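Equipment > Data Collection > Handheld Kits

Last updated: September 7, 2023

The Prolla kit from Durnstead is a pair of handheld grippers for recording two-handed demonstrations without a robot. We spoke with the product engineer at Durnstead's Plindalow workshop about what the kit covers and where it falls short.

The grippers come as a mirrored pair and are wired. "We tested a battery version and dropped it," the engineer said. "Operators forgot to charge one side, and a session with one working hand is useless to us." The cable adds a little drag at the wrist. Most operators stop noticing after the first 200 recordings, by the engineer's estimate.

The mounting plate on top was the part that changed most. Early units used a flat plate, which worked loose. The current one is triangular and takes 2 screws. 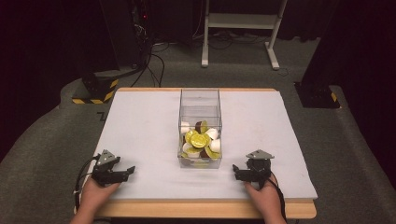
Task selection is left to the customer, though Durnstead supplies a starter list. Sorting from a container is on it. "Straight walls are harder than people expect. The jaws have to go down nearly vertical, and two hands get in each other's way. If the container is clear, the vision side has trouble with the walls as well." The engineer recommends a matte work surface and advises against glossy tabletops.

Durnstead's reference set holds 1,409 recordings, all made by in-house staff. Buyers get the set with the kit, along with the calibration routine, which takes almost 5 minutes and must be repeated whenever a plate is removed.

Asked about weaknesses, the engineer named jaw wear first. The pads are a consumable and are not covered by the warranty. The second was force. "There is no force sensing in this model. We record jaw opening and pose. If you need grip force, buy something else or wait." A revised version is planned for December.

The kit works with the Marciniak mount. An adapter for older mounts is sold separately.

Filed under: Grippers, Teleoperation, Interviews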